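Rover stops dead at crosswalks in the simulator, drives fine in the garage
drikavero_21
Home build, two driven wheels, Niven motor board. I train the lane follower in a street sim before letting it loose on my garage floor, where it does 12 laps without complaint. In the sim it reaches a crosswalk and parks there for good.
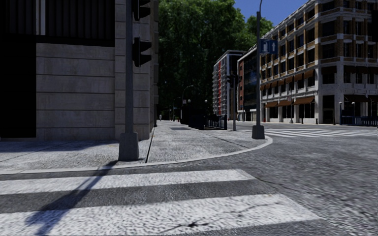

My lane code looks for long bright edges and steers between them. At this corner it gets two fat white stripes with a pole's shadow lying across both, and I suspect it takes the whole mess for a wall. Threshold is 428, picked by the scientific method of typing. Do I mask the stripes or retrain?

Flitov
Buy a lidar.

virik_bench
Mask first, it's an evening's work. Check the angle of each edge against your heading and throw out whatever runs across your path. 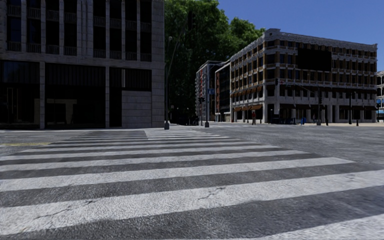

Then save the rejected edges to a log – you'll want them when it starts ignoring real curbs. Mine did, in July, into a flowerpot. And lower that threshold before you retrain anything.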